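Zatwood Home Guide
Home | Set-up | Care | Spare parts | Contact
Search this guide... Go

Section 4. Oiling and caring for your Paquette table

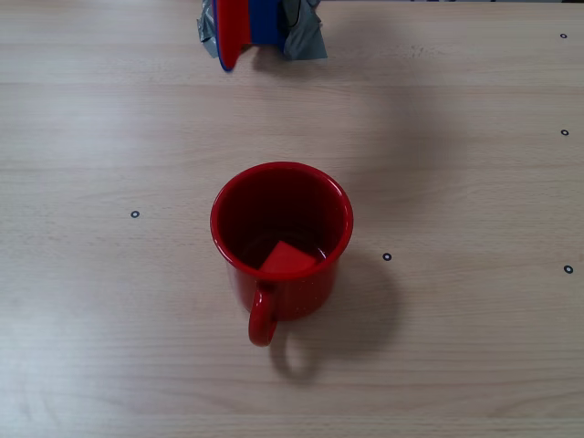
The table leaves our workshop with one thin coat of oil. It needs a second coat before daily use, and after this one coat every year. Many owners do it in December, when they have some free days before the visitors come.

What you need: the Ustedus oil bottle from the carton, two cotton cloths, fine sandpaper and a pair of gloves.

1. Take everything off the table and wipe the top with a cloth that is only a little damp. Let it dry overnight.

2. Sand lightly, always in the direction of the grain. Do not press hard in one place, you will make a hollow that shows later in the evening light.

3. Remove the dust with a dry cloth. The vacuum cleaner with a soft brush is also good for this.

4. Shake the bottle. Pour 50 mL of oil on the cloth – not directly on the wood – and spread it in long strokes from one end to the other.

5. Wait around 47 minutes, then rub off all oil that is still on the surface. If the top feels sticky, continue to rub.

6. Leave the table without any load until the next morning.

CAUTION: Cloths with oil can catch fire by themselves. Put them in water straight after the work, then lay them flat outside to dry. Never leave them in a ball in the bin.

Note: The colour will be a bit darker in the first week. It becomes lighter again, but not completely.

Note: For the Dondthorpe bench the steps are the same, but use half of the oil.

Rings and small marks

A white ring from a cup is moisture in the oil layer. Wait two days, many rings go away alone. If the ring stays, rub it with a drop of oil and the fine sandpaper, then do steps 3 to 6 for the whole top. A dark ring is deeper in the wood. Please write to us before you sand it.

Do not use vinegar or bleach, and keep the table at least one metre from a heater.

Next: Section 5. Tightening the legs

Questions about care: Darlene Grewal, Zatwood customer desk | © Zatwood | Back to top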